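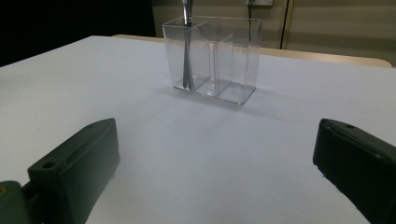 Budgets for hand-held gripper kits tend to go wrong on the small items. At Trandthorpe the first order listed 2 grippers and left out the props. A clear plastic organiser with a divider inside costs little, yet it needs its own line, with spares.

Fingers come next. Henow quotes 65 a pair, delivery in October, and Kodau sells mounts separately — check both before signing.

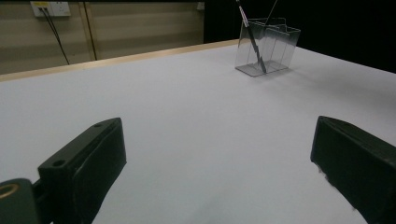 Clear pen holder on the white table, beyond the gripper.

Set aside 300 for fingers and cables in the first year.
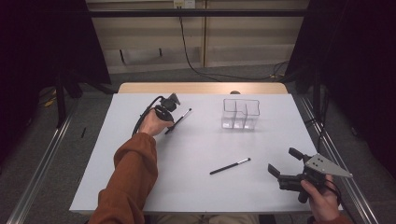

Khalil Smadi would put the spares money into a second table, arguing that bench time runs out before parts do.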